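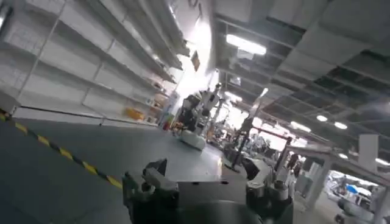
9/13/20

Back from the Vastgate open day with sore feet, a paper bag of leaflets and a headache from the lights. I said I'd write it down the same evening while I still remembered which bits I'd seen and which bits I'd only been told, because by the end they were starting to run together.

We were sent in by groups, and I was in the second one. It's a long drive out past Stirnell and I nearly missed the turning, then sat in the car for a bit wondering why I'd put my name down. The letter said 'see the future of everyday work'. I have been shown the future of everyday work before. It was a till that shouted at people.

First came the talk. A man in a fleece told us they had spent 8 months getting to this point and that the big room was where it all came together. He said the system was called Zarklow and said the name so many times that the woman next to me began writing it down as a tally. He was pleasant enough. He used 'learn' a lot. It learns the door, it learns the shelf, it learns the cup. I asked what happened if you moved the cup and he said that was a very good question, and went on to the next slide.

Then the room itself. I'll give them this, it's a proper working place, and I'd half expected a carpet and a ribbon. Long white shelving down one side with hardly anything on it, a striped line on the floor, machines further back than I could make out without my other glasses. There was a white one on a round base that people took to straight away, I suppose because it has a sort of top half. I noticed I was giving it room as I went by, as you would a person with a tray, and felt silly.

I did ask about the shelves. If this is meant to be about putting things away, I'd have liked to see more things. The answer was that they fill them up a bit at a time, as the jobs get harder. Fair, maybe. It's also what I'd say if my shelves were empty and visitors were coming.

The part I'd come for was the washing machine. That was the line in the letter that got me – household tasks, it said, and I do five loads a week in this house and would gladly hand over every one of them. So we all stood about and the gripper went up to the machine door. Two fingers, smaller than I'd pictured, with a good gap between them. It's slow. I don't think any of the leaflets say how slow. I had time to unwrap a mint.
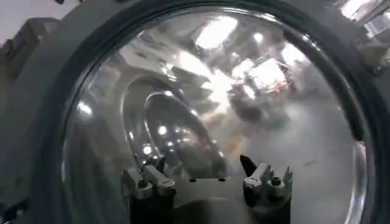
Nose to the glass at the washing machine stop.

What struck me was how shiny that door is. I've stood in front of one most days of my life and never thought about it, but you get the lights of the whole ceiling coming back at you off the glass, bent all over the place. One of the young women on the team said shiny and see-through things are among the hardest for it, as it can't easily tell what's the door, what's behind the door and what's only a reflection. I liked her for that. It was the first thing all morning that sounded like somebody's real working day. I wish she'd done the talk.

She also told us they'd had 300 goes at doors of one sort or another, and somebody behind me asked how many had gone right. She laughed and said it depended what you called right. I wrote that on the back of my leaflet.

What I didn't hear anything about was the rest of it. Opening the door is the least of a wash. Who finds the tissue in the pocket? Who knows that the green jumper can't go in with anything, ever? I put this to the man in the fleece over the tea and he said that would come. He said it about most things. Stairs will come. Pets will come.

Tea was decent. Shokri did the catering, the same lot as at the library do, and the little spinach ones were gone before our group got near them. There was a form to fill in, with a box for 'how likely would you be to have a robot in your home' out of 100. I put 8. Then I thought about the ironing and changed it to 12, then changed it back as it looked like dithering.

On the way out they handed round a sheet for a second visit in the spring. I signed it – I'd like to see if there's anything on those shelves by then. Also I left my umbrella in their cloakroom and will have to ring tomorrow.

Two loads waiting when I got in. Did the towels, left the rest.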